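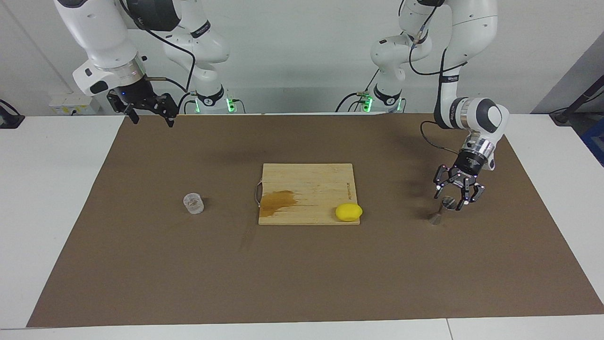

Reiko Yoshida writes that the creases do not trouble her, but that a sheet with scuff marks near the center should not be counted as new stock, and she asks that the table covering be recorded separately from the measuring cup.

The request has been accepted. Ticket 554 now concerns the brown paper mat only. The jigger has been moved to ticket 298.

**Ticket 554 - paper mat, white table**

Status: open

Reported condition: faint creases across the sheet, with light scuff marks near the center and at the lower left. A strip of white tabletop remains visible along the front and at both sides. The sheet was ordered from Orkside in September as a standard size, and the uncovered strip is within the agreed fit.

Action taken: Orkside was asked whether the creases result from folding before shipment. The supplier replied that its sheets leave the warehouse rolled - folding would have been done by the carrier or on our premises. A replacement has been requested from the Sekberg store room. The present sheet may stay in service until the replacement is delivered.

**Ticket 298 - jigger, small, double-cone**

Status: waiting for requester

Reported fault: the larger cup does not agree with the Zwane measuring cylinder. The difference was noted on 2 of 6 pours.

Action taken: Ladan Parsa has asked for the pours to be repeated with plain water at room temperature, filled level with the rim. Results should be entered below, including any that agree. If the difference remains, the jigger will be exchanged under the Vivau supply agreement.

Next entry due: 3 p.m., from the requester.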